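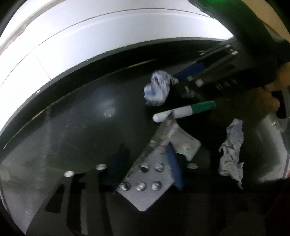 A reader from Poltwood wrote to me that repairing things at home is a hobby for people with too much time, and that a normal person should just buy a new one. I have thought about this letter for two weeks, and I still don't agree, but I understand better where it comes from.

In the country where I grew up, we repaired because the shop was far and the money was short. It was not a matter of opinion. When I moved to Grirnard, I was surprised how quickly my new neighbors put a chair or a lamp on the street. I took some of these lamps home. Most of them needed a new switch or a new plug, and I use two of them until today.

My reader says that time costs money. This is true, but I think the calculation is often made only on one side. In May the door of my kitchen cabinet came down. A new cabinet of the same size cost 651 in the big store in Darkano, without delivery. The small part which holds the door cost 2, and I needed one evening to put it in. Of course I am slow. A professional would need ten minutes. But if I buy the cabinet, I also spend an evening, and probably more: I must choose it, wait for it, carry the old one down and build the new one up. These hours somehow never come into the calculation.

There is a second thing in the letter that I take more seriously. The reader writes that the manufacturers don't want us to repair, so it is foolish to fight. Here I must admit that he has half of the truth. I have opened things which were glued so well that I broke them by opening. I have waited 55 days for a small spring, and then they sent me the wrong one. A person who has lived through this twice will not try a third time, and I can't blame him.

But from this I draw the opposite conclusion. If spare parts are hard to get, we should ask for them louder. The shop Darwish, where I buy my screws, keeps old parts in drawers along the whole back wall, and sells them for little money. It is a tired shop with bad light. Every year I am afraid it will close – and it will, if we all only look at it as a museum.

I don't want to tell people how to live. Somebody who works at night and has small children should buy the new lamp and sleep. I only ask that we stop to call repair a hobby. Nobody calls cooking a hobby when it is done on an ordinary evening for the family, with what is in the house. For me a screwdriver belongs in the same kitchen drawer as the spoons, and I would like that my reader tries it with one door before he writes to me again.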